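Thread on the hand-held gripper trial, second round. We're comparing the Lostari pair with the older Susach set, same task list for both.

Rostam Nazari did the first 14 runs. The Susach jaw closes faster, but it overshoots on thin objects.
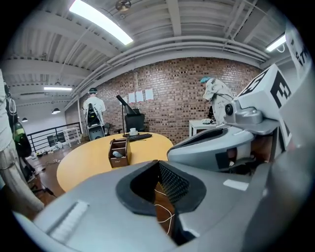

The Lostari is slower to close and easier to stop halfway. Homa Fallahi prefers it for small parts. I still find the trigger stiff.

Tracking was the other question. We logged over 300 grasps and most of the dropouts came when the wrist turned past vertical.
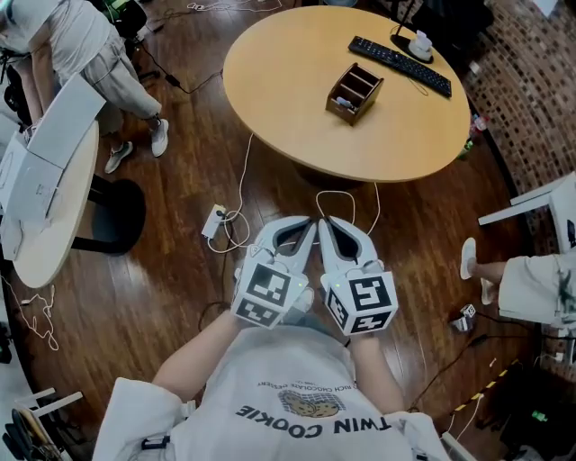

Marker placement matters more to me than jaw speed now. Torunn Ljungberg wants larger squares all around. With one big marker on the top face and another lower down, there isn't much flat plastic left to put them on.

Next is cable length. Houshang Ghaffari is ordering longer ones. Runs start again when they arrive.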